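**Final report – can a machine do the shop-floor tidying yet?**
Roland Whiteley, Friday, December 21, 2018

Started in July with a list of chores from the Hollico stockroom. Picked drawers and small parts – boring, repetitive, people hate it. Plan was 700 tries, got through 50 before the Rajput arm needed a new motor. So weak numbers, I know.

Opening a drawer is mostly fine. Closing it straight is not. Small parts worst of all, esp. flat ones, fingers just push them into the corner. Dulley's code helped a bit with teh grip force. 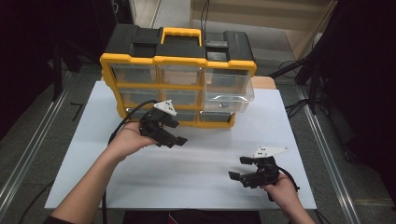
Could a shop hand its sorting over to a machine today?

Only the easy bits, with a person close by to fix the jams.

Still to do – rerun with softer fingertips, ask Hollico for 2 more drawer units, fix table 3 (colums are swapped).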